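Accueil > Enseignements > Botanique de terrain > Supports de cours > Séance 3

Séance 3 : reconnaître les familles de plantes à fleurs sur le terrain
Juin, par Elsie Prendergast

Ce support reprend le contenu de la séance 3 et prépare la sortie à Grurkside. Il suppose acquis le vocabulaire de la séance 2 (calice, corolle, étamine, carpelle, bractée). Ceux qui étaient absents liront d'abord le glossaire distribué à la rentrée.

1. Pourquoi commencer par la famille

La flore du secteur de Grurkside utilisée dans ce cours compte 312 espèces. Feuilleter les planches jusqu'à tomber sur une fleur ressemblante prend beaucoup de temps et donne souvent un résultat faux. Une clé par couleur pose le même problème : le jaune se rencontre chez les renoncules, les potentilles, les millepertuis, les moutardes et les pissenlits, plantes qui n'ont pas grand-chose de commun par ailleurs.

La famille se reconnaît à la structure de la fleur, assez stable d'une espèce à l'autre. Une fois la famille trouvée, il reste en général une courte liste de genres, et la clé devient praticable.

2. Caractères à relever dans l'ordre

On note sur le carnet, avant toute tentative de nom :

- la symétrie de la fleur : régulière (plusieurs axes) ou irrégulière (un seul axe) ;
- le nombre de pièces du calice et de la corolle ;
- les pétales libres ou soudés, même à la base seulement ;
- le nombre d'étamines, ou la mention « nombreuses » au-delà de douze ;
- la position de l'ovaire, supère ou infère ;
- la disposition des feuilles : alternes, opposées, verticillées, en rosette ;
- la présence de stipules, de latex, d'une odeur au froissement ;
- la section de la tige.

La position de l'ovaire est le caractère le plus souvent oublié. Il faut regarder la fleur de profil : si le renflement se trouve sous le point d'attache des pétales, l'ovaire est infère.

3. Familles étudiées

Renonculacées. Fleurs le plus souvent régulières, étamines nombreuses disposées en spirale, carpelles libres. Feuilles souvent découpées, sans stipules. Exceptions notables pour la symétrie : les aconits et les dauphinelles. Chez le populage et l'anémone des bois, ce qu'on appelle couramment pétales correspond à des sépales colorés. La plupart des espèces sont toxiques ou irritantes à l'état frais. On se lave les mains après manipulation.

Rosacées. Cinq sépales, cinq pétales libres dans la majorité des cas, étamines nombreuses insérées sur le bord d'une coupe florale. Stipules presque toujours présentes. C'est la confusion classique avec les renoncules : une potentille et une renoncule jaune se ressemblent de loin. On cherche les stipules à la base du pétiole, puis le calicule, rangée supplémentaire de petites pièces sous le calice de la potentille.

Brassicacées. Quatre sépales, quatre pétales en croix, six étamines dont deux plus courtes. Le fruit est une silique ou une silicule. Il est indispensable pour aller au genre, donc on prélève ou on dessine toujours un pied portant des fruits.

Lamiacées. Tige carrée, feuilles opposées, corolle à pétales soudés, le plus souvent à deux lèvres. Ovaire divisé en quatre parties visibles au fond du calice. Beaucoup d'espèces sont aromatiques, mais pas toutes : le lamier blanc ne sent presque rien d'agréable. La tige carrée seule ne suffit pas, on la retrouve chez certaines scrofulaires.

Apiacées. Ombelles, généralement composées, pétioles élargis en gaine, ovaire infère, fruit sec se séparant en deux. Famille difficile et dangereuse. On ne goûte rien, et on ne conclut pas à l'espèce sans fruit mûr. La grande ciguë et l'œnanthe safranée seront montrées par l'enseignante, sans manipulation par les étudiants.

Astéracées. Chaque « fleur » est un capitule entouré de bractées. Il faut ouvrir un capitule et dire s'il contient des fleurs en tube, des fleurs en languette, ou les deux. La pâquerette a les deux types, le pissenlit n'a que des languettes, les chardons n'ont que des tubes.

4. Usage de la clé

La clé Brullum est dichotomique : à chaque numéro, deux propositions. On lit les deux en entier avant de choisir. Quand aucune ne convient, l'erreur se trouve presque toujours plus haut, et on remonte au dernier embranchement où l'on a hésité. Noter les numéros parcourus dans la marge du carnet permet de revenir en arrière sans tout recommencer.
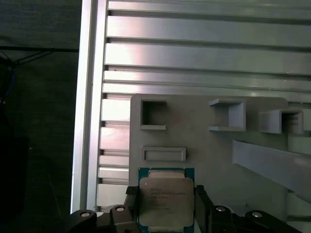
Peut-on déterminer une plante qui n'est pas en fleur ?

Dans certains cas seulement : les feuilles, la tige et les fruits suffisent pour quelques genres bien marqués, et pour les autres on s'arrête à la famille en l'indiquant comme telle dans le carnet.

5. Sortie à Grurkside

Départ à 8 h 30 du parking. Le parcours longe la prairie humide, traverse la lisière et se termine au talus calcaire. Prévoir des bottes, une loupe de grossissement 10, un crayon (l'encre coule) et le carnet. Le tirage de la flore date de 2000 ; quelques noms ont changé depuis, surtout chez les anciennes scrofulariacées. La liste des correspondances est à la page 33 du polycopié.

Chaque binôme rend une fiche pour 3 plantes de familles différentes. Une fiche comprend le relevé des caractères dans l'ordre du point 2, un dessin de la fleur vue de profil, le chemin suivi dans la clé et le nom retenu. Un nom faux avec un relevé correct est noté au-dessus d'un nom juste sans relevé.

Prélèvements : un seul rameau fleuri par espèce et par binôme, et seulement si la station compte de nombreux pieds. Aucun prélèvement d'orchidée. Les bulbes et les racines restent en place.

6. À lire pour la séance 4

Chapitre de McAlister sur les inflorescences, en entier. Revoir la différence entre grappe, corymbe et ombelle, qui servira dès le début de la séance pour les carex et les joncs. Les fiches de la sortie sont à rendre au même moment, agrafées, avec les deux noms du binôme sur la première page.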